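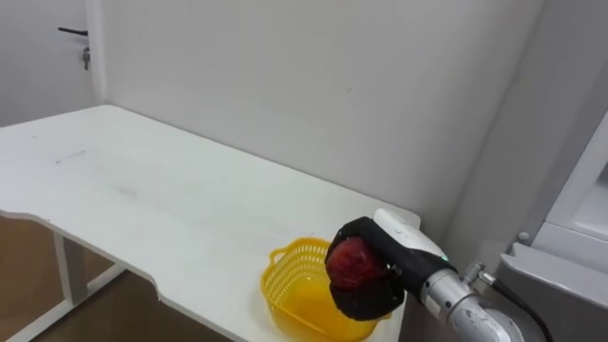
It drops things so gently, I thought it would just let go, was the first comment anyone in our group made at the Tunelis open day, and it ended up being the question for our whole project. How does a robot hand know how hard to hold something soft?

Our class went to Tunelis in November, and we got to stay for a full hour at the sorting demo (the plan was much shorter!). The task sounds easy. The arm picks up a piece of fruit, carries it to a yellow basket and puts it down inside. The hand has dark, soft fingers that curl around the fruit, and the people running the demo told us the softness does a lot of the work, because the fingers bend to fit whatever shape they meet.

What we asked about

We wanted to know if the hand measures weight. It doesn't. The program, which they call Ninumus, watches how much the motors in the fingers push back and stops closing at a set limit. For fruit, that limit is kept low. The wrist on this model can turn 360 degrees, so the arm can come at a basket from almost any side, and we made them show us that twice.

They also told us the fruit grip was tuned over 200 practice picks. The first ones left dents. Two of us wrote that down right away because it matched our own trouble with the Pillai kit at school, where our claw crushed every paper cup we gave it.

What we tried afterward

Back in the lab we glued strips of kitchen sponge onto the claw and lowered the motor power. We ran 8 tries with a plum. It held on in all but 2, and both times the plum slipped out sideways when the arm sped up. Slowing the turn is next on our list, and so is a wider strip of sponge on the thumb side.

Our partner class at Ukow is testing the same idea with boiled eggs. We have asked for their numbers and will add them to the table in part three when they come in.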